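Dolores Mahmoud started at Fludcombe in September, on the late shift. The job was to put cutlery away. She sat at a desk with a pair of handles, and when she moved them the arms on the table moved too. Each time she put something in the organiser, the machine kept a record of how she had done it. The target was 60 a shift and 300 a week.

"It has to be good examples," Sernton told her. "If you get bored, it learns bored."

"What about mistakes?"

"Keep them if you put them right. Bin them if you don't."

She did the spoons first. The sticks she left until after her tea, as they rolled when the fingers came down crooked. At 7 she put her cup in the sink and sat down again.

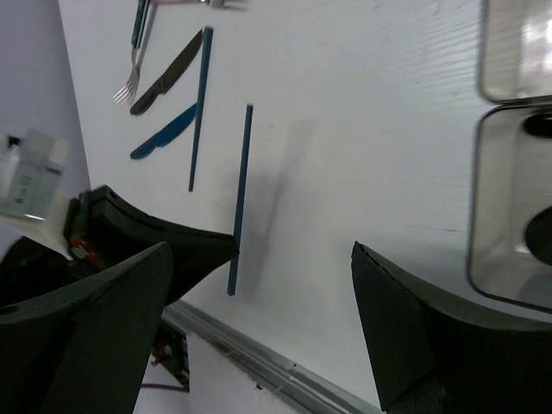
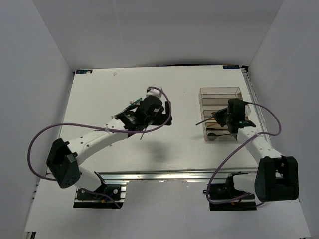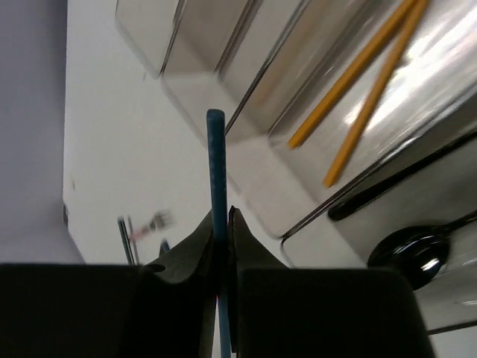 ## The notebook

There was a notebook by the keyboard for anything odd. Kamolrat, who had the morning shift, filled most of it. Her writing was small and she pressed hard.

*Left arm slow to start. Come in lower for the sticks. Please stop moving my chair.*

Dolores read it while the files saved. Then she turned back a page and found a line about herself.

*Evening person waits before she closes the grip. Is this on purpose?*

She had to think about that. At home she did the same with the cutlery drawer, a hand held over it for a second before she let go. Her mother used to do it. The arms had 5 weeks of it by now.

Sernton came past with his coat on and asked if she was finished.

"Nearly," she said. "Do you want me to stop waiting?"

"Waiting for what?"

She showed him the line. He read it twice and gave the notebook back.

"Leave it in," he said. "It'll do it too, I suppose."

She wrote *Not on purpose* under Kamolrat's question, put the chair back where it had been, and picked up the handles for the next one.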